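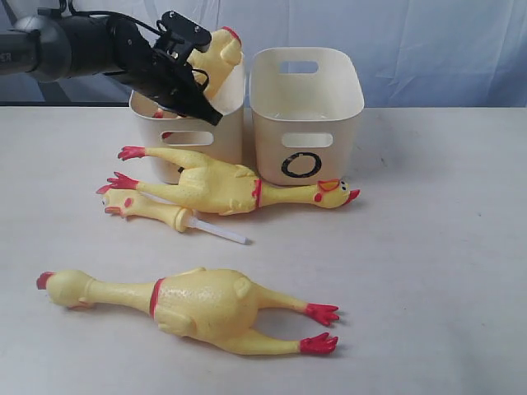
Chickens, bins and arm, Sunday session.

June 24, 2018

Long day in the workshop and I should be asleep, but if I don't write this down tonight I'll lose half of it.

So, the chickens. Our class project for the summer course is sorting, and every team had to choose its own objects. Team Trometti went for wooden blocks, very sensible. Another team has sponges. We (Team Ilness, named after a spelling mistake on the sign-up sheet that we've grown fond of) chose rubber chickens, and I'm so glad we did! A block is the same whichever way you put it down. A rubber chicken has a neck and a belly and two legs going off in different directions, and every time you drop one it lands in a shape you haven't planned for.

I've been on the keyboard most of this week, so today was my turn to drive the arm by hand and record demonstrations. I had forgotten how much I love that part. You move, the arm moves, and after a while you stop thinking about joints and just think about where you want the fingers. My first few tries were terrible. I kept coming in too steep and pushing the chicken along the table like a mop. Then I tried coming in low from the side and closing on the thin part of the neck, and it held! I made a noise they probably heard in Room Rusia. (The practice rooms are called Rusia and Cáceres, from some old scheme with a map that got taken off the wall years ago. We're in Cáceres, the one with the bad fan.)

What I learned about grabbing a chicken, for my own use later:

Neck is best if you can get it. Body is fine but it squashes, and then it springs back when you're already lifting. Feet are hopeless. The little ones with the tube are a different problem altogether, and I go for the tube end when it's facing me and turn my wrist early, before I'm down at table height. If I leave the turn until late I knock whatever is lying next to it.

The bins are harder than I expected too. They're deep enough that you want to lower the chicken in gently, but then the gripper has to come back out past the rim, and the rim is right where the cables like to hang. I caught the edge on my second run and dragged the whole bin toward me. Since then I let go a bit high and accept a small drop. Our instructor says that's fine as long as we do it the same way every time, because the model will copy whatever we do, including our bad habits. I keep thinking about that. If I hesitate over the bin, it'll learn to hesitate over the bin!

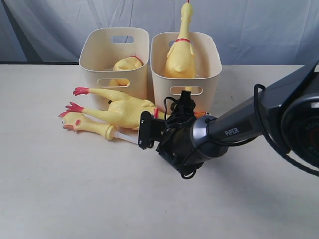 Piling them up was my idea and I'm a little proud of it. In the morning we laid everything out with plenty of room and it all got too easy, so after lunch I asked if we could let them overlap. Now you have to decide which one goes first, and you can't just grab the nearest bit of yellow. Everything is yellow! I'd reach for what I thought was one neck and find I was headed for the other bird's legs. It slowed us down a lot, but those are the runs I most want to see the arm try on its own.

Numbers, so I have them: the goal is 400 good demonstrations for the team by the end of the course. The whole class together is at 2,790, which sounds enormous until you remember that includes all the groups before us. I did my longest stretch yet without a break and my shoulders are telling me so. We switch drivers every 6 runs from now on. I voted for that after voting against it on Friday.

One bad patch in the afternoon. The recording stopped without any message and I did two lovely clean pickups that weren't saved anywhere. I was so annoyed I had to go and stand in the hallway. After that we made a rule that one person drives and another one watches the counter and says "saved" out loud each time. It feels silly for the first ten minutes and then it's sort of soothing.

We argued about the cloth as well. Half the team wants it pulled flat so the background is always the same, and the other half (me) thinks a few folds won't hurt and might even help. We left it hanging as it was. I want to ask in class tomorrow, and I also want to ask about the bin with the circle drawn on it, whether the model will pay any attention to a mark like that or just ignore it.

I can't believe I nearly didn't sign up. I thought it would be all slides. There's a longer version of the course starting in October, with a proper final where each team's arm has to sort a table it hasn't seen before — I've already put my name on the list.

For tomorrow: bring tape for the cables, bring the long ruler, bring my own lunch. Ask about trimming the slow starts off my early runs. Wash the smell of rubber out of my sweater.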